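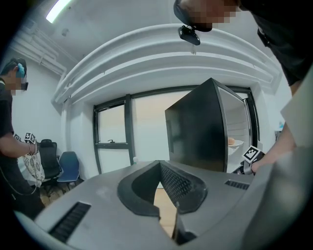

Chairs for a plain white room, what would you do?

cadness_fan
Hi all! We got our shared room in January and I'm slowly making it cozy (slowly being the word, my budget is 45 dollars). The window and the curved molding over it are lovely, but the blue plastic chair next to that tall black office one bugs me every time I walk in. Paint it? Swap it?

Gornik407
Oh, please leave the blue chair alone! It's the one cheerful thing against all that white wall. I'd put the money into a cushion and a plant.

relletari
Have to disagree, dear Gornik. Two matching chairs would calm the whole place down. How's the table?

cadness_fan
Light wood, rounded edge, and I love it to bits.

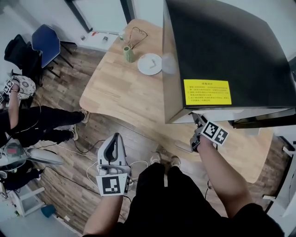 Our table, with the green cup and the white plate

Gornik407
Well, there you go, blue looks sweet with that floor. Keep it!

relletari
Still voting for a pair, but I'd happily take the blue one off your hands.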